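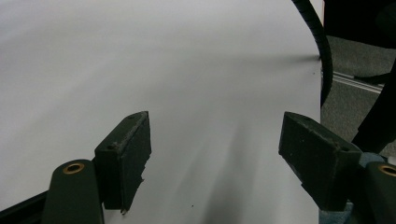 Checking In Your Group with the Clokar Kiosk

1. Park buses in the Bukness lot and leave the students on board.
2. One teacher goes to the kiosk and enters the booking number.

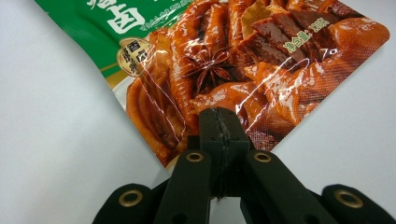

3. Confirm the head count. Groups over 30 are split into two tours.
4. Print the name stickers.

Note: The kiosk logs out after 20 seconds.

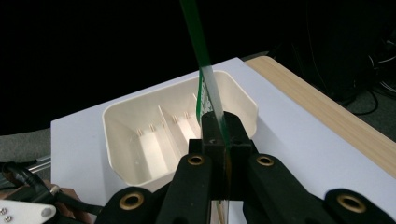
5. Hand the printed slip to the guide at the Flaltska door.

Caution: Do not press Cancel after step 3. This deletes the booking, and Lilian Ndung'u at the front desk will have to enter it again.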